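Can I sit in the public gallery for a murder trial?

Posted in Courts and Law by Azra Živković

There's a trial starting at Atville Crown Court in June over the death of a man who campaigned against the quarry. I didn't know him well but I'd like to hear some of it. Do I need to book, and can I go in for the afternoon only? I finish work at 1.

Asger Þrastardóttir
You don't need to book. Most Crown Court hearings are open to the public and you can go in for part of a day. Look at the list by the entrance for the courtroom number, go through security, then ask the usher where to sit. Afternoon sittings usually start after lunch, so allow 30 minutes for the bag check. 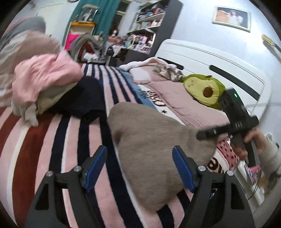
Phone off, not just on silent, and no recording of any kind. If the gallery is full you wait until someone leaves – there are only 8 seats in Court 2 at Atville, and the family will have some of those.

Felton
Went to one years ago, very slow. Take a jumper.

Beltrán
Check the court list the evening before, as trials get moved or put back. If the jury is sent out for legal argument you can normally stay, but you mustn't repeat any of it outside or post it online while the trial is running. The 552 bus stops opposite and takes less time than parking.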